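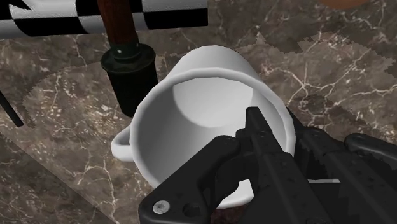 흰색 머그와 검은색 그리퍼, 렌더링 이미지

방송 > 제작·유통 > 인터뷰

드라마 ‘Kallamon’ 재공개, 음악 교체와 마스터 재구성은 어떻게 진행됐나

09/06/2023

종영 후 재방송도 다시보기도 없던 수사 드라마 ‘Kallamon’이 스트리밍 서비스 Tedow에서 12월 공개된다. 전체 네 시즌이 대상이며, 이 가운데 21개 회차는 방송 당시와 음악이 다르다. 후반작업은 Ghoneim이 맡았다. 본지는 Ghoneim의 작업 책임자를 만나 권리 확인 절차, 음원 교체 기준, 영상 마스터의 상태에 대해 물었다. 책임자는 개별 곡명과 계약 금액을 밝히지 않는 조건으로 인터뷰에 응했다.

작품이 오래 묶여 있던 이유를 묻자 그는 음악 계약의 범위부터 설명했다. “방송 당시 계약은 지상 송출과 일정 횟수의 재방송까지만 포함했습니다. 주문형 서비스는 조항에 없었고, 해외 전송도 없었습니다. 영상 자체의 권리는 제작사에 정리되어 있었는데 안에 들어간 곡은 따로 풀어야 했습니다. 그 상태에서는 한 회차도 올릴 수 없습니다.”

같은 곡이라도 권리는 두 갈래로 나뉜다. 하나는 작사·작곡에 대한 권리이고 다른 하나는 특정 녹음물에 대한 권리다. 드라마에 가수의 원래 녹음이 그대로 쓰였다면 양쪽 모두 동의가 필요하다. 배우가 극 중에서 흥얼거린 경우에는 앞의 권리만 문제가 된다. 책임자는 “흥얼거린 장면이 오히려 까다로웠다”고 말했다. 배경에 깔린 곡은 걷어내고 다른 곡을 넣을 수 있지만 배우의 입에서 나온 선율은 대사와 한 트랙에 녹음되어 있기 때문이다.

“첫 시즌에 용의자가 조사실에서 노래를 부르는 장면이 있습니다. 형사가 그 노래를 듣고 고향을 추정하는 전개라서 빼면 다음 장면이 성립하지 않습니다. 그 곡은 교체 후보에 올리지 않고 처음부터 허락을 받는 쪽으로 분류했습니다. 결과적으로 허락을 받았고 원본 그대로 나갑니다.”

분류 작업에는 권리 관리 프로그램 Cleken이 쓰였다. 각 회차의 음악 사용 목록을 입력하고 시작 지점과 종료 지점, 사용 형태, 계약 문서의 위치를 묶어 두는 방식이다. 그러나 입력할 목록부터 완전하지 않았다. 방송사에 제출된 음악 사용 목록은 송출 직전 편집본을 기준으로 작성된 것이 아니라 그보다 앞선 편집본을 기준으로 한 경우가 섞여 있었다고 한다. 목록에 있는 곡이 화면에는 없고, 화면에서 들리는 곡이 목록에 없는 회차가 나왔다.

그래서 전 회차를 다시 들었다. 청취는 2인 1조로 했다. 한 명이 곡의 출입 지점을 기록하고 다른 한 명이 목록과 대조했다. 자동 인식도 병행했지만 대사가 겹친 구간과 음량이 낮은 구간에서는 결과를 채택하지 않았다. 책임자의 설명이다. “식당 장면에서 라디오 소리로 작게 들어간 곡은 자동 인식이 거의 잡지 못합니다. 필터까지 걸려 있으니 저역이 없고, 그릇 소리가 위에 있습니다. 사람이 헤드폰으로 반복해서 들어야 합니다. 그렇게 해서 찾은 곡이 꽤 있습니다.”

교체 여부를 정하는 기준은 문서로 만들어 Tedow와 제작사 양쪽에 회람했다. 우선 등장인물이 곡을 인지하는지를 본다. 인물이 음악에 맞춰 움직이거나 곡에 대해 말하면 원곡 유지를 목표로 협의한다. 인물이 인지하지 않는 배경 음악이면 원곡의 사용료와 장면의 비중을 함께 검토한다. 편집점이 박자에 맞춰진 몽타주는 별도 항목으로 다뤘다. 이 경우에는 교체하더라도 템포와 마디 구조가 같은 곡을 써야 한다.

기존 음원 가운데 조건에 맞는 곡이 없을 때에는 새로 작곡했다. 새 곡의 작곡가에게는 원곡을 들려주지 않았다고 한다. “원곡을 들려주면 비슷한 것이 나옵니다. 비슷하면 교체한 의미가 없고 분쟁 소지만 생깁니다. 템포 지도와 장면 영상, 대사 트랙, 그리고 문장으로 쓴 지시만 보냈습니다. ‘두 번째 컷에서 악기가 줄어든다’ 같은 식입니다. 작업자 입장에서는 불친절한 자료였을 겁니다.”

음악을 걷어내려면 대사와 효과음이 음악과 분리된 상태로 남아 있어야 한다. 해외 판매용으로 만든 음악·효과 트랙은 있었지만 음악과 효과음이 합쳐져 있어 이번 용도에는 맞지 않았다. 후반 두 시즌은 분리된 믹스가 보존되어 있었다. 초반 두 시즌은 사정이 달랐다. 일부 회차는 완성된 스테레오 믹스만 남아 있었고, 현장 녹음 원본은 테이프로 보관되어 있었다.

이런 회차에는 분리 소프트웨어를 먼저 적용했다. 책임자는 결과를 장면 단위로 평가했다고 말했다. “조용한 실내 대화는 쓸 만합니다. 비가 오는 외부 장면은 쓰지 못합니다. 빗소리와 심벌이 같은 대역에 있어서 분리하면 빗소리에 구멍이 생깁니다. 그런 장면은 대사만 살리고 효과음을 처음부터 다시 만들었습니다. 발소리, 문, 차량, 비까지 전부입니다.”

효과음을 다시 만들면서 당시의 질감을 얼마나 따를 것인지도 논의됐다. 새로 녹음한 소리는 대역이 넓고 잡음이 적어 앞뒤 장면과 붙였을 때 차이가 드러난다. Ghoneim은 새 효과음의 고역을 낮추고 원본 회차에서 채취한 공간음을 바닥에 깔았다. 음량 규격은 Tedow의 납품 기준에 맞췄으나 장면 사이의 상대적인 크기는 방송본을 따랐다. 총격 장면의 음량이 방송 당시보다 작다는 내부 의견이 있었지만, 원본과 비교 측정한 뒤 수정하지 않았다.

영상 쪽 작업은 음악보다 앞서 끝났다. 원본은 초당 30프레임 규격의 비디오 마스터다. 초반 시즌의 일부 야외 촬영분은 필름이었으나 편집은 비디오로 전환한 뒤 이루어졌기 때문에, 필름에서 다시 스캔하려면 편집을 처음부터 재현해야 한다. 제작사는 이 방안을 검토했다가 접었다. 보관된 필름이 전체 분량에 미치지 못해 한 회차 안에서 화질이 오르내리게 된다는 것이 이유였다.

화면비도 방송 당시와 같다. 위아래를 잘라 와이드 화면에 맞추는 방안에 대해 책임자는 선을 그었다. “문의는 있었습니다. 자르면 자막이 걸리고 증거물을 클로즈업한 컷에서 물건의 일부가 사라집니다. 수사물에서는 그게 정보 손실입니다. 좌우에 검은 여백이 남는 것으로 합의했습니다.” 노이즈 제거도 최소한으로 했다. 야간 장면의 노이즈를 강하게 지우자 배우의 얼굴 윤곽이 뭉개졌고, 그 시험본은 폐기했다.

자막은 새로 제작했다. 과거의 폐쇄 자막 파일이 있었지만 광고 위치를 기준으로 시간이 나뉘어 있어 이어 붙이면 뒤로 갈수록 오차가 누적됐다. 음악이 교체된 회차에서는 음악 설명 자막도 손봐야 했다. 원곡 제목이 적혀 있던 곳은 새 곡의 분위기를 적는 것으로 바뀌었다. 엔딩 크레디트의 음악 항목 역시 수정했고, 원래 참여자의 표기는 남긴 채 뒤에 재공개판 항목을 덧붙였다.

중간 광고 전후에 같은 장면이 반복되는 부분을 어떻게 처리했는지도 물었다. ‘Kallamon’은 광고가 끝나면 직전 장면의 마지막 몇 초를 되풀이하는 구성을 썼다. 책임자는 반복 구간을 유지했다고 답했다. “반복본이 완전히 같지 않습니다. 카메라 각도가 다른 경우가 있고 한 회차에서는 대사 한 줄이 더 있습니다. 지우면 그 대사가 없어집니다. 회차마다 다르게 처리하면 검수 기준이 복잡해지니 전부 두기로 했습니다.”

교체 사실을 시청자에게 알리는 방식은 아직 확정되지 않았다. 제작사는 회차 정보란에 표기하자는 입장이고, Tedow는 작품 소개 화면에 한 번만 넣는 방안을 제시한 상태다. Ghoneim은 결정권이 없으나 변경 내역표를 양측에 제출했다. 표에는 회차, 시간 위치, 변경 유형이 들어 있고 원곡명은 빠져 있다. 일반 공개 여부에 대해서는 “우리가 답할 사안이 아니다”라고 했다.

방송본을 녹화해 소장한 시청자들이 차이를 지적할 가능성에 대해서는 예상하고 있다고 말했다. “알아차릴 겁니다. 특히 셋째 시즌 마지막 회의 음악은 기억하는 분이 많습니다. 그 곡은 녹음물 권리자를 끝까지 확정하지 못했습니다. 음반사가 합병되면서 계약서의 승계 문서가 비어 있었습니다. 나중에 확인되면 되돌릴 수 있도록 원래 믹스의 타임라인을 별도로 보관해 두었습니다.”

현재 남은 공정은 최종 검수와 납품본 생성이다. 검수는 회차별로 영상, 음향, 자막을 각각 확인한 뒤 합본 상태에서 한 번 더 본다. 반려된 회차가 있느냐는 질문에 책임자는 자막 시간 오류로 돌아온 회차가 있으며 수정해 다시 제출했다고 답했다. 실물 매체 발매는 이번 계약에 포함되지 않는다. 새로 받은 음악 허락도 주문형 서비스에 한정되어 있어, 디스크로 내려면 같은 곡을 대상으로 협의를 다시 해야 한다.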